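Section 6: Bathroom work with an electronic toilet
Pakerel two-arm household unit, operator's guide, Stetthorpe edition
Last revised March 24, 2018

Bathrooms are where most of us were nervous at the start, and we'd like to reassure you that a small room with a toilet, a glass shower screen and a mains outlet is quite manageable so long as you take it slowly and keep to the same order every time. Please read the whole section through once with a cup of tea before you try any of it, as some of the cautions belong to steps that come earlier than you might think.

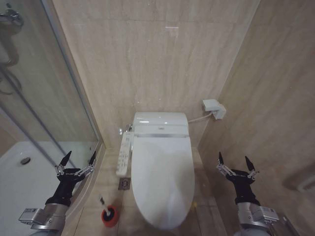
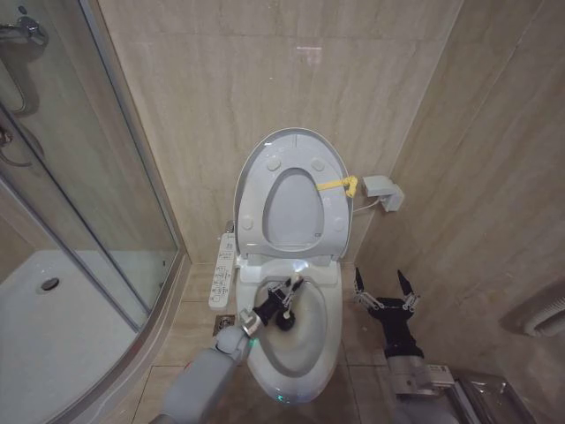

Ettore Valentini would add that the order matters far more than the speed, and that he would sooner see a trainee spend a whole morning on steps 1 to 4 than watch one hurry through to the brush. He also asks that whoever holds the stop button should hold nothing else, telephones included, and we have taken that up as a rule at Stetthorpe.

Before you start

1. Switch off the toilet's automatic functions (self-opening lid, seat sensor, wash and dryer) using its own controls, following the maker's booklet. A lid that decides to move by itself while an arm is over the bowl is a nasty surprise for everybody.

2. Look at where the power cord runs from the toilet to the wall outlet, and mark the whole of that side as a keep-out area on the Bassi panel. If the outlet or cord is damaged, stop there and call an electrician.

3. Mark the shower glass in the same way, on the outside face and along the door edge. Leave a good margin, and remember that clear glass and its reflections can confuse the depth reading.

4. Check that the floor is dry and that the drain grate sits flat. Then bring both arms up with the grippers open, and let them rest for 4 seconds before you give the first command.

Cleaning the bowl

5. Raise the lid and the seat fully, and make sure that they will stay up. A soft strap is perfectly all right for this if the hinge is a weak one, but do take it off again when you've finished.

6. Take hold of the brush by its handle, with the grip force set no higher than 6 on the Dultia scale. One arm does the brushing and the other stays open and empty, well away from the cord.

7. Lower the brush slowly until the bristles meet the bowl, and work in short strokes. Keep the gripper itself above the waterline at all times.

8. Lift the brush, let it drip over the bowl, and return it to its holder before moving the base at all.

CAUTION: Never carry a wet brush across the side control panel or towards the wall outlet. If water does reach either, press stop, isolate the supply away from the wet area, and only then go in to wipe up.

NOTE: Bleach and acid cleaners must never be used together, and neither should be left on the finger linkages. Wipe the fingers with a damp cloth and then a dry one after each session.

NOTE: Gripper pads used in bathrooms are kept for bathrooms. Please label them, store them in their own bag, and don't let them anywhere near the kitchen set, however well they have been washed. They should be replaced after roughly 3,000 grips, or sooner if the tips have gone shiny.

Write up any stop, even a very small one, in the log within 72 hours. The pages for October onwards have a wider column for remarks, which several of you kindly asked for.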